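School news from our kitchen: the third grade read-a-thon

We got the last minutes turned in! I've been promising the grandparents an update, so here goes, typed while a pot of noodles boils over a little.

For anyone who missed my March post, our school does a read-a-thon every spring, and the kids collect minutes on a yellow sheet that lives on the fridge (or under the couch, or in the car, or one time in a snow boot). Third grade had a class goal of 1,000 minutes the first week, and my Tesfamariam, who is eight and has never met a goal he didn't want to flatten, decided he was going to do a giant piece of that on his own. He told me this at 6 in the morning. I was not awake. I said "sounds great, bud," and I guess that counted as a contract.

So the reading started. He read at breakfast. He read on the stairs, which I had to put a stop to after the first stumble. He read out loud to his little sister Calldale (yes, still her name, yes, she still loves spelling it for people) while she was trying to brush her teeth, and she laughed so hard at the goose chapter that there was toothpaste on the mirror and the light switch. I left it on the light switch for two days. We were busy reading!

The book of the month in our house is Dundolari, about a town where all the weather comes out of one chimney. I thought I'd be sick of it by now, and I'm not. We've been through the whole thing twice and the ending still gets me, with the old chimney sweep and the jar of fog. Tes does all the voices. His goose voice and his mayor voice are the same voice, but don't tell him I said so.
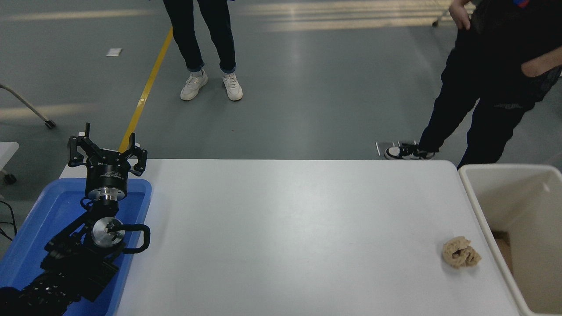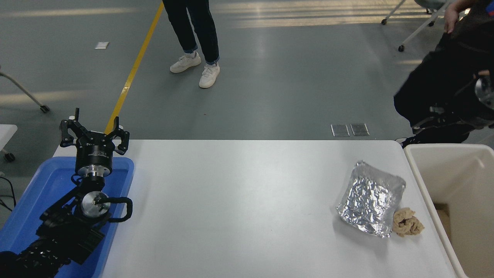
His teacher this year is Mr. Juška, and I can't say enough nice things about him. Algirdas Juška, if you want the full name, and the kids can all pronounce it perfectly while the parents are still mumbling in the pickup line. He read every single yellow sheet. I know because he wrote little notes in the margins! Next to one of our entries, where Tes had put down "read to the dog, dog left," he wrote, "Try him again with a shorter chapter." We did. The dog stayed for most of it.

Now for the numbers, because my dad will call me if I leave them out. Tes finished the week with 167 minutes. That doesn't sound like flattening anything, and he had a quiet half hour over it on his bedroom floor, because in his head he was going to do the whole class goal by himself and maybe get a parade. But then we sat down together and wrote out how many evenings that was, and how many chapters, and he cheered up quite a bit. His best day was 60 minutes, all of it in the back seat on the drive home from my sister's. I would have thrown up. He just kept turning pages and asking if we had any more pretzels.

And the class made it! Mr. Juška announced it right before lunch, and Tes says the cheering was so loud that the second graders came out into the hall to see what had happened. The prize was pajama day plus an extra recess, and the pajama part caused more trouble around here than the reading ever did. The good pajamas were in the wash. The other good pajamas had a knee missing. He ended up in his dad's old sweatshirt and a pair of plaid pants that are a size too short, and he told me when he came home that it was the best outfit he ever wore to school. He would like to wear it again tomorrow. We're still talking about that one.

A big thank-you to Shadi Hamdan at the school library, who let every kid check out up to 3 extra books for the week and never once sighed at me when I brought one back with a raisin stuck in it. She also found Calldale a stack of picture books, so she could have a yellow sheet like her brother even though preschool isn't part of the contest. Cal filled in her own sheet. It's mostly circles, with one very good drawing of the goose, and she has asked me to mail it to the principal. I've got the envelope on the counter.

Next up is the used book swap in the gym. You bring a bag, you take home a bag, and if you're us you take home a bag and a half and then stand in the hallway wondering where it's all going to live. Doors open at 9 in the morning. If your kids have outgrown the Drollero books, please, please bring them, because Tes is missing the one with the submarine and has been asking at every library, yard sale, and dentist's office in town. He'll be the one at the front of the line in plaid pants.

I need to go rescue those noodles. Cal says they're "crunchy on the inside," and she wants to know if the time she spends reading the box counts as minutes.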